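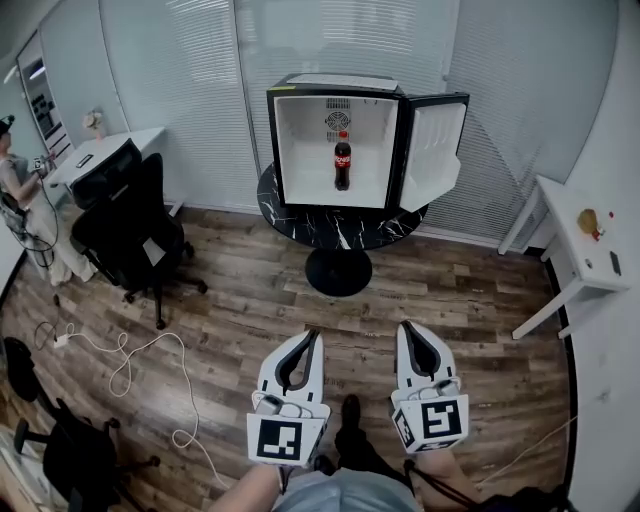

Fig. 1. Mini fridge on the round table, door open, one bottle of cola in the compartment.

12 May 2021
Entry by Lotte Desmet
Subject: placement and first checks of the small fridge, Gurkness room

The fridge received from Teltis has been placed on the round black table. The pedestal is steady under the load, and the door opens to the right without reaching past the point where a person would walk. The desk by the wall was considered as an alternative and rejected, as the door would open toward the chair.

One bottle was used for the check. It stands upright on the compartment floor, in front of the fan grille. Colleagues are asked to leave a gap between any bottle and the grille; the instruction sheet gives 5 cm at the back and 13 cm behind the housing.

Cooling test: to be run with the door closed for 90 minutes, thermometer on the compartment floor. Readings go on the next page. The unit is not to be loaded for general use before then.

Cables: the white cable on the floor is to be routed along the wall – Biteck can supply floor channel, item to be added to the next order.

Open point: Didenko to confirm whether the fridge stays in this room after October. The table is needed for the seating plan in either case.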